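Home | Blog | Family | Archive | Contact

We use cookies to remember your settings. By carrying on you accept this. OK | Read more

Sorting out my aunt's papers

Saturday, February 14, 2026

My aunt went into residential care in September. She is settled now and likes the food, apart from the soup. She gave up her flat at the same time, and the paperwork from it came to me: two suitcases and a wine box, all full.

I had expected bills and bank statements, and there were plenty of those. Most went through the shredder in the first week. What I hadn't expected were the letters. She kept every letter my grandmother wrote to her between leaving home and the year my grandmother died. There are 592 of them. I know the number because I scanned them one by one and the software keeps a running total.

They aren't remarkable letters. My grandmother wrote on Sundays and mostly reported the weather, who had been to tea and what things cost. She had a long-running quarrel with the butcher in Zollcombe over a leg of lamb, and it comes up for years. My grandfather is hardly mentioned except when he was ill. When he died she wrote four lines about it, and the week after that she was back to the price of coal.

I was 15 when she died and I remember her as rather stern. She isn't stern in the letters. She worried about my aunt's chest, and she sent postal orders when she can't have had much to spare. In one she says she has been thinking of learning to drive. She never did, and I had never heard that she wanted to.

I read them in order, 20 or so in an evening, at the coffee table in the front room after supper. Some took a while because she turned the paper sideways to save a sheet and wrote across what was already there. By the end I could read it nearly as fast as print. 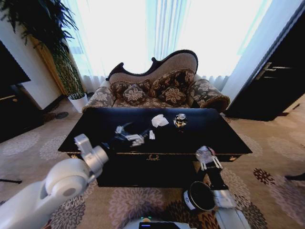 Noboru Tsuchiya: we had the same with my mother's letters and I wish we had asked more questions while her sister could still answer them. Take a few with you each time you visit and read them out. We left it too late and now have a drawer of names that mean nothing to us.

I had an email along the same lines from Takumi Shibata, and I have started doing it. Last Tuesday I took seven with me. My aunt knew every person in them, including a Mrs Penrose I had put down as a neighbour. She was the piano teacher. My aunt also told me the butcher had been in the right about the lamb – she had been sent to fetch it and had left it on the bus.

I've written what she said on slips and put them in with the letters. The originals will go to my cousin, who has a dry loft. I still have the wine box to do. It seems to be mostly Christmas cards, and a rent book from before she was married.

Older post | Newer post

Get new posts by email. Enter your address to subscribe.

Contact | © 2026 All rights reserved | Back to top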